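Share this 200
5 comments

Stop putting so much stuff on the bench

I have an opinion about home robot arms, and it has got me into trouble with Cor Martens twice, so I may as well write it down and get into trouble with everybody else as well.

Your first month with an arm should be spent doing almost nothing. No sorting sweets by colour, no pouring tea, definitely no chess (why is it always chess?). Open the fingers, move to a spot, stop. Close the fingers, move back, stop. Do that until you're bored silly and then do it for another week. I'm quite serious!

I say this as somebody who did it the other way round. When we started building ours in March, at the shared workshop in Grindarbridge, I had a list of party tricks taped to the cupboard door before we'd even got the shoulder joint bolted down. I was going to have it hand me screwdrivers. I'd promised my sister it would butter toast. Vilja Kinnunen, who had built two of these already and has far more patience than I do, read the list, said "mm", and went off to find a spanner.

The first thing it did under power was push a mug off the bench. The second thing it did was push the replacement mug off the bench, and after that I was on paper cups.

Now, I don't think the trouble was the arm. It's a decent little arm. We used the Aseck motors because there was a box of them going cheap, and the joints are a mixture of bought bits and things we made ourselves, some of which we made several times. The trouble was that I had no idea what it was doing when there was nothing to pick up, so I hadn't a hope of working out what it was doing when there was. If it missed a cup, was that the wrist being off, or the camera, or me putting the cup down in the wrong place? I'd fiddle with all three at once, it would get a bit better, and I'd learn precisely nothing from it.

So we took everything off and started again, and I've come to like those sessions more than any of the clever ones. You've got the bare surface and the two fingertips, and any wobble is plain as day. I even got fond of the shadows, which I'd been cursing for weeks. When the gripper comes down, its shadow moves too, and once you've watched that for an evening you get a real feel for height that I never got from staring at the numbers. 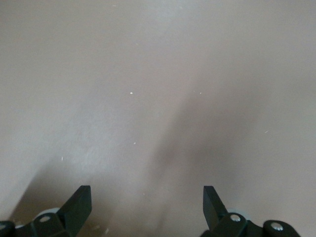

But isn't it dull?

Yes, a bit. Cor says it's more than a bit. His view, which I'll try to put fairly (he'll be reading this), is that people come to a workshop in their own free time after a day at work, and if you make them spend it opening and closing a gripper over a blank tabletop they'll go home and take up sourdough. Give them something fun on the first night, he says, and let them find out about the dull part when they need it. He had a newcomer stacking foam blocks inside one evening and she was absolutely delighted, and she came back the week after, so I can't pretend he hasn't got a point.

What I'd say back is that she came back and the blocks fell over, and they fell over the week after that too, and by then she was asking the questions she could have started with. Was she put off? Well, no. She's still coming. All right, Cor, one to you.

I still think the dull way is kinder to most people, though. The ones who drift away from our place hardly ever say they were bored. They say they felt thick. They'd copied a demo from somewhere, it didn't work, they couldn't tell why, and they decided that robots were for other people. That makes me properly cross, because I very nearly went the same way. A month of tiny boring moves that do what you ask is great for your confidence! You tell it to stop there and it stops there. Lovely.

I'd go further and say the videos are to blame. I've watched a daft number of them, and they nearly all begin with the thing already working. The Elell kit is sold with a clip of it laying a table, napkins and all, and I've nothing against the kit, but I'd pay good money to see the same people's first fortnight. Show me the bit where it closes on thin air and they have to work out which screw they forgot to tighten.

(Do check your screws, by the way, the ones at the finger joints especially. Ours work loose, and it feels exactly like a software fault. I lost a whole Saturday to that.)

I asked Vilja whether she thought I was being too strict about all this and she said she'd never managed a whole month herself, she'd done nine days and then given it a tangerine. So perhaps a month is just what I needed, being a slow learner with a box of broken crockery. Do nine days, then. But do them, and leave the tangerine in the bowl until you have.

My sister has stopped asking about the toast.

5 comments | Share | Print

Recent posts
Cheap motors and how to forgive them
What I got wrong about Jääskeläinen bearings
Who left the soldering iron on? A plea
A workshop cupboard, before and after

We use cookies to remember your settings and see which posts get read. By carrying on you agree to this. Get new posts by email: join 2,786 other readers.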